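Paper cover vs. bare top on a work table – cockling, smudges, tape marks
Forum: Workroom and Studio Furniture > Surfaces

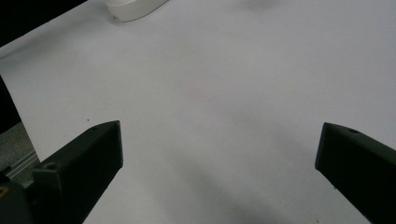 tvasic
I cut paper patterns and trace drawings on a table that measures 108 x 60 inches, and I need to settle on a covering before June. The top under it is painted particle board with a few shallow gouges from a previous life as a packing bench. My requirement is a white surface, matte, flat enough that a hard pencil doesn't jump, and cheap enough to replace. The trouble is that any white surface goes patchy under side light. Look at the faint smudges and lighter patches across the middle of the white in the photo, and the broad gray shadow lower down with no sharp edge to it. On a surface like that I can't tell at a glance what is dirt, what is graphite and what is just light falling off. Options so far: heavy paper from the roll, taped at the underside; vinyl board cover; or repaint the top in flat white and work directly on it. Interested in what people have lived with for more than a few months.

drumscanner
Vinyl. Paper is a consumable and you will be replacing it constantly. Vinyl wipes down with a damp cloth, closes over pinholes to a degree, and stays flat if you let it relax before you fix it. Lay it loose overnight, weight the edges, then tape one long side only.

hemline_66
Disagree on vinyl for pattern work. It has a slight drag under thin paper and it picks up ink from printed sheets. Mine has a ghost of a sleeve block in it that no cleaner has moved. Paper wins because you can throw the problem away.

drumscanner
Printed sheets off an inkjet, or laser?

hemline_66
Inkjet. Laser leaves less but not nothing if you iron anywhere near it.

drumscanner
You shouldn't be ironing near vinyl.

hemline_66
I have one table.

npetek
Some numbers from a drafting room. We had the tops covered in roll paper and changed them every 3 weeks. At that interval graphite never got a chance to work into the fibers and transfer to the back of clean sheets. Leave it much longer and you get gray haze on the underside of everything you trace. The paper was a Durnholm cartridge, smooth side up. Their rough side is nicer to look at but eats pencil points.

Fixing matters more than the paper. If you tape all four sides in a dry room and the humidity comes up, the sheet expands, has nowhere to go, and cockles in the middle. Tape the two short ends, pull it snug by hand, and leave the long sides folded under without tape.

tvasic
That is useful. My room swings a lot. I have the folded long edges already but also taped them, so that explains the ripple I get near the window end.

For the haze, did you brush or erase between changes?

npetek
Brush only. A drafting brush, soft, one direction, off the table and not into the middle. A kneaded eraser for spots. A white vinyl eraser on the cover sheet polishes it, and after that the pencil skates over the polished patch.
– Nikola Petek

Perić
Going to argue for paint. I did mine in flat white, two coats over a shellac primer, sanded lightly between. The gouges get filled first with two-part filler, sanded flush with a long block. No tape, no ripple, no roll to store. When it gets dirty I go over it with a barely damp sponge, and once a year I roll another coat.

hemline_66
Flat paint marks if you look at it. Did you seal it?

Perić
No. A sealer brings the sheen up and then you have glare. It marks, yes. I put a cutting mat down for blade work and trace on the bare paint.

drumscanner
This is the part I don't follow. If the surface burnishes and has to be recoated, it's a consumable too, and one that puts the table out of use while it cures.

Perić
Two days a year.

drumscanner
Two days plus moving everything off it and finding somewhere else to put it.

kestrel_bench
To the original question of telling dirt from shading: this is a lighting problem before it is a surface problem. With a lamp on one side, any white top will shade off toward the other side and anything held over it throws a soft shadow. Check it by moving the lamp. If the gray patch moves, it's light. If it stays, clean it. You can also lay a fresh sheet beside the suspect area and compare the two under the same lamp.

If you can, hang two long fixtures parallel to the long sides of the table, high enough that your own head isn't in the way. Same color temperature in both. Mixed tubes will give you a warm side and a cool side and you'll be chasing stains that don't exist.

tvasic
Moved the lamp. Two of the patches at the window end stayed where they were, so those are real. The larger gray area went with the lamp. I have one overhead fixture plus the clamp lamp and the overhead is off center by a foot or more, which can't be helping.

npetek
Off center is fine for tracing if it's on the side opposite your drawing hand. For cutting, you want it even. I agree with kestrel on the matched pair.

mossback
Has anyone used the Evis underlay boards? The listing says matte white both sides, 366 cm on the long edge. I'm wondering about the joint if you need two side by side.

hemline_66
I have used one. Matte, fairly hard, no complaint about the surface. I wouldn't join two. Any seam telegraphs through tracing paper and your pencil will find it every time. If you have to have a seam, run it the short way across the table, near an end where you don't draw.

drumscanner
Or put vinyl over the seam.

hemline_66
I knew that was coming.

mossback
Thanks. 366 is longer than my table so one board would do, it's the width I'm short on. I'll price a trim strip for the back edge and keep the seam under the ruler rack.

tvasic
Decision for now: fill the gouges as Perić describes, prime and give it one flat coat so the base is sound, then roll paper over that, short ends taped, long sides folded under and free. That way if I dislike the paper I can pull it and work on the paint without starting over. Stiretia stocks a roll wide enough to cover the depth and still fold under.

Perić
Do two coats. One coat over filler always shows the filler.

tvasic
Under paper?

Perić
You said you might pull the paper.

tvasic
Fair. Two coats. One more for npetek: which way do you lay the curl?

npetek
Curl down. The ends want to grip the table and the tape does less work. Cut the piece a day early and leave it flat, curl down, under a board. Low-tack tape on the underside of the top only, and never on the working face.

tvasic
Will do. I'll report back after the first change of paper.
Tihomir Vasić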